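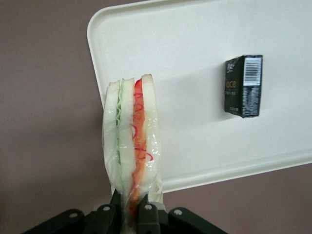
A wrapped sandwich and a tray, lunch on a long sorting day.

Looking After Old Family Photographs at Home

My grandmother's people came from Brirden and never threw away a picture in their lives, so when the boxes reached me there were more than 4,000 prints, plus a biscuit tin of glass plates I was afraid to touch. I've made most of the mistakes going, and these are the things I wish I'd had pinned over the table when I began.

Wash your hands and dry them well before you start. For ordinary paper prints clean dry hands are fine, and I find I drop fewer than I do in cotton gloves. For glass plates and negatives I put on snug nitrile gloves and hold everything by the edges.

Eat somewhere else! A crumb in an album brings silverfish, and mayonnaise on an albumen print is there for good. I stop at noon, close the lids and have my sandwich well away from the boxes.

Write on the back in soft pencil, lightly, near the edge, with the print face down on something hard and smooth. Ballpoint presses through to the front. Copy down whatever is already there too, studio stamps included — a street address can pin a portrait to a few years once you check it against the old town directories. I dated a whole row of wedding portraits from the Marchand studio that way, all but one, and that one still bothers me.

Old sticky albums (the kind with the clear plastic sheets) want patience. Slide a length of unwaxed dental floss behind the print and saw gently from one corner. If it fights you, leave it be and photograph the page whole.

Store prints upright in acid-free boxes, snug but easy to lift out, in a closet on an inside wall. Attics and basements are no good. Mine sit on the shelf below the spare blankets, 54 envelopes to the box, and I look in on them every November when the heating goes on.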